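Ticket: Offline trail map stops before the ferry beach, guesthouse booking shows wrong room
App: Flukico (phone version)
Opened by: Ekaette Bashir
Handled by: Damilola Odukoya, Jaltel travel support
Status: Waiting for customer

Ekaette Bashir, first message

Good morning. I am writing about two problems with the same trip. We are walking the coast path in July, staying first at the Danladi guesthouse and then two nights in the village with the ferry. I downloaded the offline map at home with the good wifi. The app said "complete". On the path, after kilometer 17, the map is only gray squares. The blue dot still moves, but there is no path under it and no water points.

The second problem is smaller. In the booking the room is called "double with sea balcony", and when I open it the photo is of another room.
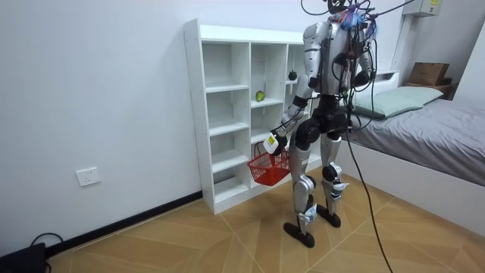
Bedroom with white open shelves and tiled floor.

My phone has enough free space, I checked it. I also closed the app and opened it again, and nothing changed. Please tell me if I must delete the map and download it again, because the wifi at the guesthouse is very slow and I am afraid to lose also the part which works.

Damilola Odukoya, reply

Hello Ekaette, thank you for the clear message. Please do not delete the map yet. Can you open Settings, then Offline areas, and write me the size you see next to the coast map? The full one should be 148 MB. Please also tell me if there is one line for this coast or two.

For the room I opened a separate note with the bookings team. Your reservation itself says sea balcony, so this part is correct.

Ekaette Bashir, 7:40 in the morning

There is one line and it says 40 MB. So it is not complete, although the app has a green mark on it.

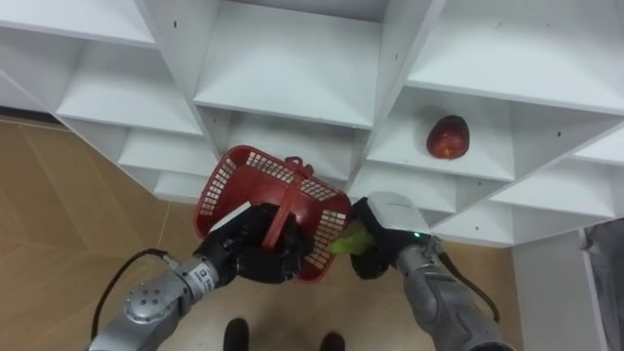
I tried the "Update" button next to this line. It turns for a few seconds and then it says "Map is up to date". I did it with wifi and also with mobile data near the harbor, where the signal is better. Same result both times.

Yesterday we followed the painted marks on the rocks and it was fine, but between the chapel and the second beach there are two paths and we took the upper one by mistake. It was a long way down again, in the sun. For the next part I would really like to have the map.

Damilola Odukoya, reply

Thank you, this explains it. The coast is divided in two files, west and east. You have only the west file. When the second file is interrupted, the app sometimes keeps the green mark from the first one. I could repeat the same on my test phone.

Please try these steps:

1. Leave the west map as it is.
2. Zoom out on the main map until you see the whole coast.
3. Press with one finger on the ferry village until a menu opens.
4. Choose "Add area" and not "Update".
5. Keep the screen on until the second line appears in Offline areas.

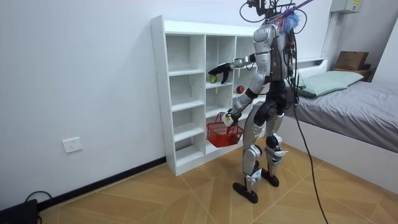 If step 5 stops, do not start again from the beginning. Go back to Offline areas and press the arrow, it will continue from the same place. If the wifi is too slow, the Clonano cafe next to the bus stop is listed with public wifi, but I can not promise the speed.

Ekaette Bashir, 6:15 in the evening

I did the steps. At step 3 the menu did not open the first time, I think I pressed on the name of the village and not on the place. The second time it was good. The download stopped once and I pressed the arrow as you wrote. Now I have two lines, and the path continues after kilometer 17 as far as the ferry.

One thing is still missing. The water points are shown on the west part, but on the east part I see none. Are there really no water points, or is it a layer which I have to switch on? For us it is important, we carry all the water from the morning.
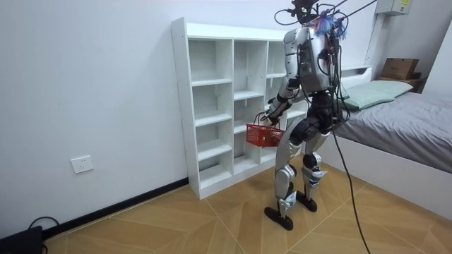
Also I have no answer about the room yet. It is not urgent, we arrive there only at the end of the week.

Damilola Odukoya, reply

Very good that the path is there. The layers are saved for each area separately, so please open the east line, press the three dots and switch on "Water and shade". It is a small file. Please close the app fully after this and open it again.

Even when you see the points, please carry enough water, as a few springs on this coast can be dry in summer and the app does not know it.

I asked the bookings team again about the room photo. I leave the ticket open until you write me that the water points are visible.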